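Marmorarbeitsplatte in der Küche – ja oder nein?

Valdemar Mogensen
Hallo zusammen, wir planen gerade unsere neue Küche und ich drehe mich seit Wochen im Kreis. Ich hätte so gern eine richtig lange Arbeitsplatte aus Marmor, am liebsten hell, am Stück, ohne Stoß. Meine Frau findet das wunderschön, aber unpraktisch (sie kocht mehr als ich, ihr Wort zählt also doppelt). Im Studio Vostholm hat man uns für 70 Euro im Monat eine Finanzierung angeboten, da war ich kurz davor zu unterschreiben. Dann erzählte der Verkäufer was von Zitronensaft und Rotwein und ich hab wieder gezweifelt. Wir haben zwei Kinder, es wird viel gebacken und noch mehr gekleckert. Wer hat Marmor im Alltag und würde es wieder machen? Und taugt die Imprägnierung von Prakitz was?

Preben Hafþórsson
Moin Valdemar! Ich wohne jetzt seit 7 Jahren mit Marmor und würde es sofort wieder tun, aber man muss der Typ dafür sein. Flecken sind meiner Erfahrung nach das kleinere Übel, die kriegt man mit guter Imprägnierung ganz ordentlich in den Griff. Was bleibt, sind die matten Stellen von Säure. Zitrone, Essig, Tomatensoße – einmal kurz nicht aufgepasst und du hast einen Rand, den du im Gegenlicht siehst. Das ist kein Fleck, da ist die Oberfläche selbst angegriffen, und da hilft auch die teuerste Imprägnierung nichts.

Mein Tipp: nimm auf keinen Fall poliert. Wir haben geschliffen, also matt, und da fallen die Stellen viel weniger auf. Frag auch gleich nach der Kante, leicht gerundet platzt nicht so schnell ab wie scharf.

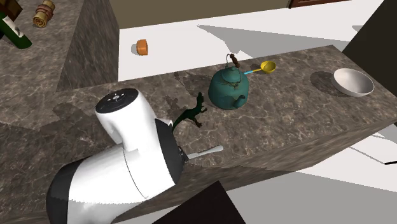
Lange Marmorplatte mit kleinem Dino.

Zum Thema am Stück: lass vorher das Treppenhaus ausmessen! Bei uns stand die Platte erst mal unten im Hof, weil sie nicht um die Kurve ging, und der Kran hat uns dann 464 Euro extra gekostet. Stand natürlich nicht im Angebot. Und die Unterschränke müssen wirklich in Waage sein, sonst kann der Stein an den Ausschnitten reißen, gerade an Spüle und Kochfeld, wo nur noch schmale Stege stehen bleiben.

Putzen tu ich mit lauwarmem Wasser und einem Spritzer neutralem Spülmittel, danach trocken wischen. Keine Scheuermilch, kein Essigreiniger, kein Kalklöser, auch nicht "nur mal kurz" an der Spüle. Neu imprägniert hab ich zuletzt im März, an einem Abend war das erledigt. Mit Prakitz kenne ich mich nicht aus, ich nehme das Zeug vom Steinmetz. Teste doch einfach mal mit ein paar Tropfen Wasser: wenn der Stein darunter dunkel wird, ist die nächste Runde fällig.

Und zum Backen ist es ein Traum, der Teig klebt kaum und bleibt schön kühl!

granitfan_708
Nimm Granit. Kostet weniger und hält ewig. Hatten wir in Nirnadcombe in der Ferienwohnung auch, da war nach Jahren mit Gästen nix dran.

Aidoo
Granit ist doch langweilig ;-) Wir haben es gemischt gemacht: rund um Spüle und Herd Keramik, und nur der Teil, an dem gebacken wird, ist aus Marmor. Sieht besser aus, als es klingt, wenn die Farbtöne halbwegs passen. Lasst euch vom Steinmetz unbedingt ein Reststück mitgeben und legt es ein paar Wochen in die alte Küche, mit Rotwein, Zitrone, Kurkuma und allem. Danach weiß deine Frau genau, ob sie damit leben kann. Bei uns war es übrigens die Kurkuma, die den Streit entschieden hat.

Kontakt | © Dezember 2025 | Nach oben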